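Stornex Hand-Held Demonstration Kit: Frequently Asked Questions
Last updated April 19, 2026

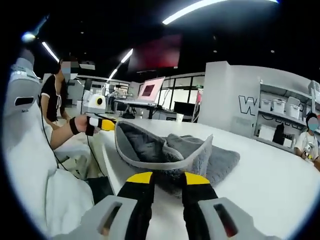

View from the gripper: slipper and folded towel on the work table, a second hand-held device at left.

What does the kit record?
Each gripper records wide-angle video, finger opening and its own position while a person does the task by hand. No robot arm is needed at this stage. The recordings are later converted to arm motions by the Bindlow converter.

How is this different from remote control?
In remote control, the operator moves a leader arm and the robot follows. The robot's limits are respected from the start, but the work is slow. With hand-held grippers the operator works at close to normal speed, and motions the arm cannot reach are removed in conversion.

Can I use both methods in one project?
Yes. Keep them in separate sets and merge them at training time. The Prothero soft-goods set was built this way: 1264 hand-held demonstrations and 48 by remote control.

Why are the finger tips yellow?
The software tracks them to measure the opening. Do not cover, paint or sand them. Replace worn tips in pairs.

Which objects are suitable to start with?
Anything that fits between the open fingers at some point along its edge. Soft items such as slippers and towels are harder than boxes - they change shape when gripped - and need more demonstrations.

Does the object have to start in the same place each time?
No. Change its position and which side it lies on between takes. A set with one starting pose trains poorly.

Can two people record at the same table?
Yes, provided each device has its own session name. Start both sessions before either person touches an object.

Are faces kept in the video?
Faces are pixelated during upload. Check the result before sharing files outside your site.

My session stopped with error 13. What does it mean?
Tracking was lost. Return the gripper to the start position, hold it still and begin a new take. The partial take is saved but marked unusable.

Where are the files stored?
On the local drive until upload to the Fuluvbridge server is confirmed. Firmware released before August does not confirm uploads and must be updated first.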